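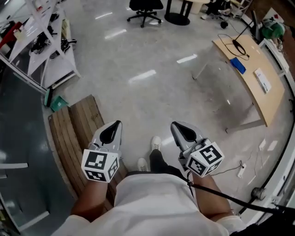 双手各持一只夹爪,每只夹爪配一个带基准标记图案的白色立方体。

Vultata 双手示教轨迹重建软件
版本 12
出品单位:Zesamer 感知与规划软件部

产品概述

Vultata 是一套面向手持夹爪示教的离线处理软件。操作人员双手各持一只夹爪完成作业,软件读取夹爪相机、头部相机及惯性传感器的记录,重建两只夹爪在统一坐标系下的六自由度轨迹,并将轨迹连同夹爪开合量、时间戳和质量标志一并输出,供下游策略训练、运动规划或回放校验使用。

本产品适用于已具备手持夹爪硬件、需要稳定处理流程的研究机构与集成单位。软件不随附任何采集硬件,亦不限定夹爪型号。用户按《设备描述文件编写规范》提供标记尺寸、相机内参及标记至夹爪工具中心点的外参后,即可导入数据。

主要功能

一、基准标记检测
检测模块支持平面方形标记与立方体标记两种安装形式。立方体标记的各可见面参与联合求解,当同一立方体有两个以上的面同时可见时,软件以各面角点的重投影误差为目标统一优化,并输出该帧的残差。对于鱼眼镜头,检测在原始畸变图像上进行,角点坐标经相机模型反投影后进入求解,无须事先对整幅图像作去畸变处理。

二、双手相对位姿估计
两只夹爪的相对位姿是双手任务中最敏感的量。Vultata 除分别估计每只夹爪相对于环境的位姿外,另利用一只夹爪的相机对另一只夹爪标记的直接观测建立约束。该约束与视觉惯性里程计的结果在同一因子图中求解。两类观测不一致时,软件按用户设定的阈值将相应时段标为“待复核”,不作静默修正。

三、头部视角对齐
如采集方案含头部相机,软件可将其作为第三路观测接入。头部相机对双手及标记的观测既可参与求解,也可仅用作校验,由配置项 head_view_role 指定,默认值为“仅校验”。

四、时间同步
支持硬件触发、网络时钟及运动相关性三种同步方式。采用运动相关性方式时,要求每段记录开头包含一段幅度足够的双手摆动,软件据此估计各路数据之间的固定时延。单段记录内的时钟漂移按线性模型补偿。

五、夹爪开合量提取
开合量可由编码器数据直接读入,亦可由指端标记间距换算。两种来源同时存在时以编码器为准,换算值另存为参考通道。

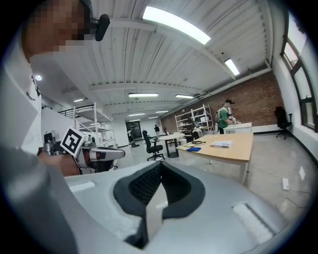 手持夹爪相机视角。左侧可见另一只夹爪及其方形标记,远处为开放式工作区域。

处理流程

软件将一次采集会话划分为导入、同步、建图、求解、复核和导出各阶段。每一阶段产生独立的中间文件,任一阶段均可单独重新执行,此前各阶段的结果不受影响。

导入阶段检查文件完整性、帧序号连续性和内参版本。内参版本与设备描述文件不符时,会话停留在导入阶段,并在日志中给出两处版本号。

建图阶段以环境中的静态特征构建稀疏地图。墙面、窗框、顶棚结构及固定家具一般可提供充足的特征。画面中的行走人员、可移动座椅和操作人员自身的手臂由动态区域掩膜排除。掩膜既可由内置分割模型生成,也可由用户提供。夹爪本体在其相机画面中的位置相对固定,建议为每种夹爪制作一次静态掩膜并写入设备描述文件。

求解阶段由 Þorgeirsson 后端完成。该后端采用固定滞后平滑进行首轮估计,再以全局批量优化得到最终轨迹。滞后窗口默认取 12 帧,用户可在配置文件中调整。窗口加长会增加内存占用,对首轮结果的平滑程度有所改善,对最终轨迹影响有限。

复核阶段提供时间轴界面。“待复核”时段以橙色显示,操作员可逐段选择接受、裁剪或退回。每项操作均写入审计记录,并附操作员账号。

对采集环境的要求

1. 光照。顶部条形灯具及大面积窗户可在光滑地面上形成条状反光,反光随视点移动,可能被误认为静态特征。软件设有地面反光抑制选项,建议在抛光地面、光面瓷砖等场地启用。窗侧直射光较强时,应固定曝光时间。

2. 标记可见性。操作过程中,两只夹爪的标记应在多数时间内至少被一路相机观测到。手指、衣袖、线缆遮挡标记角点时,该面不参与求解。建议宽松袖口在采集前收紧,线缆沿前臂固定。

3. 标记制作。标记应采用哑光材料打印并平整粘贴,白色外边距不得裁切。标记边长须以卡尺实测后录入,不得直接采用打印文件中的标称值。

4. 人员。同一场地内允许多人同时走动或作业。其他人员携带同族标记时,应使用不同的标记编号段,并在会话配置中登记本次会话所用的编号。

5. 场地变更。家具位置发生较大变化后,不应沿用原有地图。软件在重定位内点比例低于阈值时给出提示,是否重新建图由用户决定。

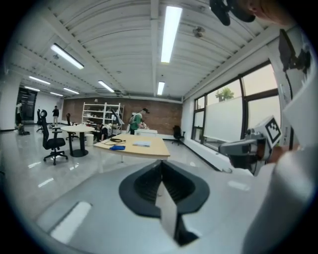
性能与验证

版本 12 的回归验证在 Odness 测试集上进行。该测试集由本部门自建,共 1000 段双手操作记录,内容包括布料折叠、线缆整理、纸张归置等桌面作业。全部记录由同一配置文件处理,未作逐段参数调整。

其中 991 段完成全流程并生成可导出轨迹。未通过的记录均停留在同步或求解阶段,原因已逐段列入随版本发布的验证报告,主要为起始摆动动作缺失和标记长时间遮挡。

测试集中最长的一段记录含 2507 帧。该段用于检验长序列下的内存占用与漂移情况,其处理日志收录于验证报告附录,供用户对照本单位环境下的运行表现。

上述结果仅对应验证报告所列的硬件配置与场地条件。用户场地的实际表现取决于标记制作质量、相机标定及光照状况,建议在正式采集前先以少量记录进行试处理。

数据接口

输入:常用视频容器格式、逐帧图像目录、惯性数据 CSV 文件、编码器数据 CSV 文件、设备描述文件(YAML)。
输出:轨迹文件(CSV 或 HDF5)、逐帧质量标志、稀疏地图、会话报告(PDF)。
坐标约定:右手系,长度单位为米,姿态以四元数表示,实部在前。
编程接口:提供 Python 与 C++ 两种语言绑定。命令行工具 vultata-run 的参数与 Python 接口保持一致。
隐私处理:可在导入阶段对画面中的人脸作像素化处理。启用后,中间文件及导出文件均不保留未处理图像,原始文件由用户自行保管。

运行环境

操作系统:64 位 Linux。
图形处理器:分割模型及标记检测加速须配备独立显卡。无独立显卡时可关闭加速,处理时间相应延长。
存储:建议中间文件目录使用固态硬盘,并与原始数据目录分置于不同磁盘。
网络:软件可在离线环境中运行,许可文件支持本机激活。

版本 12 更新内容

新增夹爪间直接观测约束,默认启用。
新增头部相机“仅校验”模式。
立方体标记求解改为各可见面联合优化。
会话报告增加每只夹爪的标记可见时长统计。
修正同一会话使用两种相机内参时,导出文件头仅记录第一种内参的问题。
修正复核界面在裁剪后时间轴未刷新的问题。
停止支持旧版地图文件。9 月以前生成的地图须以转换工具处理后导入。

许可与交付

Vultata 按工作站授权,分为研究许可与集成许可两类。研究许可包含全部处理功能,不含再分发权。集成许可另含求解后端的动态库及头文件,可嵌入用户自有系统。两类许可均包含安装包、用户手册、设备描述文件模板和标记打印文件。

用户如需由本部门协助编写设备描述文件,应提交夹爪三维模型或尺寸图、相机标定结果以及一段试采集记录。提交材料不完整的,自补齐之日起受理。

技术支持

产品负责人:Nabila El Sherbiny
求解后端与编程接口:Didier Roussel
设备描述文件与标定咨询:Akosua Alhassan
许可事务:Kwame Osei

来函请注明许可编号、软件版本及会话日志中的错误代码。涉及采集画面的材料,请在提交前完成人脸像素化处理。

本页内容更新于2021年10月14日。规格如有调整,以随版本发布的用户手册为准。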